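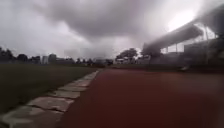
A red running track with a stone edge, grass on one side and a grandstand on the other.

What Is a Running Track?

A running track is a path made for running. Many tracks go around a grass field in a long loop with two straight sides and two curved ends.

Why are so many tracks red?
Some older tracks were made of cinders or crushed brick. Crushed brick is red. Many newer tracks are made of rubber, and the color is mixed in. Red is still common, but tracks can also be blue or green.

What is the edge for?
The edge shows where the track stops and the grass begins. It can be stone, metal or a painted line. Stone can chip and crack as it gets old.

Who uses a track?
Runners use it, and so do people who want to walk on flat ground. 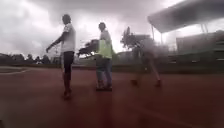 You do not need special clothes to walk on a track. A T-shirt and comfortable shoes are enough. To run, pick shoes that fit well and tie the laces tightly.

Where do people watch?
People watch races from the grandstand. A grandstand has rows of seats, each row higher than the one in front. A roof keeps off sun and rain.

Try it
Walk 50 steps, then jog 50 steps. Rest for 60 seconds and do it again. Look behind you before you cross the track.

Written by Habibur Samarakoon
Updated 23/07/2022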